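Chapter 7
Folding and Storing Outdoor Clothing

By the end of this chapter, students should be able to prepare a padded or lined jacket for storage, choose a suitable surface for folding, and record each garment correctly.

Outdoor clothing takes up more room than any other part of the household wardrobe. In his study of 30 homes in Stavov, Benedikt Kofler found that most jackets put away in March were folded in haste, with the sleeves left loose and the pockets full. A bed is a sound working surface - it is broad, soft and of a convenient height. The jacket is laid out flat and one sleeve is brought in over the body before the other is moved. 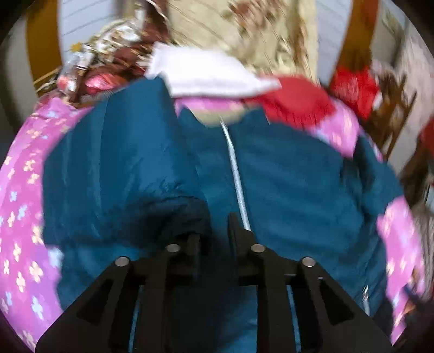
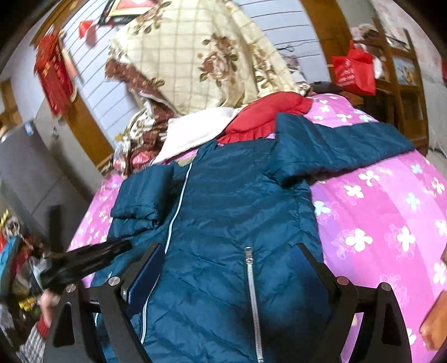
Figure 7.1 A blue jacket on a flowered sheet, one sleeve folded in and the other still extended.

Section 7.1 deals with the second sleeve and the hem. Section 7.2 sets out the Prinder method, in which the garment is folded in thirds, and Section 7.3 considers shelves, boxes and hanging space. Students should read the list of terms on page 167 before they begin.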